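About Trilley

Trilley tests robot grippers, arms, cameras and controllers for companies that are trying to decide what to buy. We do not make any of these things and we do not sell them. Customers tell us what job they have in mind, we try several combinations of equipment on it, and we write up what we found.

We are based in Flerkcombe, on the upper floor of the old Cropper building. The entrance is at the back, past the loading dock. There are eight of us.

How we started

Hiwot Hadgu and Zoltán Fülöp worked together at a packaging plant where a new line sat idle for most of a winter. The arm was fine. The gripper that came with it could not hold the trays. They spent their evenings trying other grippers on a bench and keeping notes, and the notes got passed to a second plant, then a third. Trilley was set up the following December to do the same thing for a fee.

What we do

Most of our work is gripper comparisons. A typical request covers 5 candidates on the same arm, with the same parts and the same motions. We record reach, clearance, grip failures and the time spent on each attempt. If a customer already owns the arm, we use that model. If not, we can compare arms too, although those projects take longer.

We also compare camera positions. A camera that sees the part well at the start of a job may lose sight of it once the arm moves in, and we look at several mounting points before suggesting one. Controller comparisons are run by Efren Marquez, who came to us from machine tool repair.

A standard comparison takes about 90 working hours from the first call to the final report. Reports go out with all the run logs attached, including the failed runs. So far we have finished 183 of them.

Simulation first

Since our second year we have started nearly every project in simulation. We build the table, the arm and whatever the arm has to work with, then move the base and the approach angle until we know which layouts are worth setting up on a bench. Customers often ask for drawers, cabinets and doors now, and these are hard on a gripper in ways that picking parts from a tray is not. The fingers have to come in straight, the wrist needs room to turn, and the elbow has to go somewhere.

Simulation does not settle everything. Friction and worn handles are difficult to model well, and we say so in the report. A layout that only works on screen is listed as untested.

Kristine Maglaya builds our simulated rooms and keeps the library of furniture and small objects. Her longest project to date is Zelham, a set of household and office layouts that we use when a customer has no drawings of their own. She takes requests for new pieces, and adding one usually takes a few days.

Who to talk to

Honeylyn Manalo handles new inquiries and scheduling. Tell her what you need to pick up, open or move, what equipment you already have, and when you need an answer. Sample parts can be mailed or dropped off between 8 a.m. and 4 p.m. Please put your company name on the box. Parts are returned with the report unless you tell us to keep them.

Questions about a report you already have should go to the person who signed it. Hiwot and Zoltán still read every report before it leaves the office.

We take on students from time to time, usually for a full term. Write to Hiwot with a short note about what you have built or taken apart.

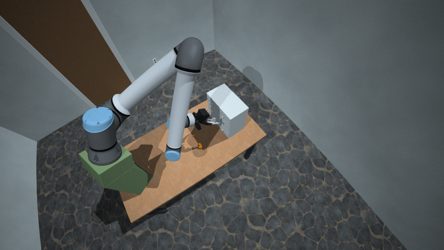
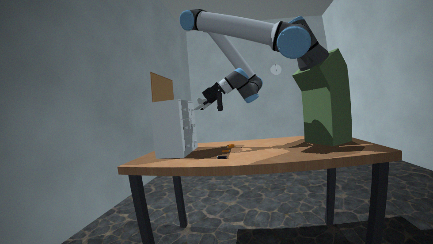

Simulated arm, gripper and white cabinet, in two views.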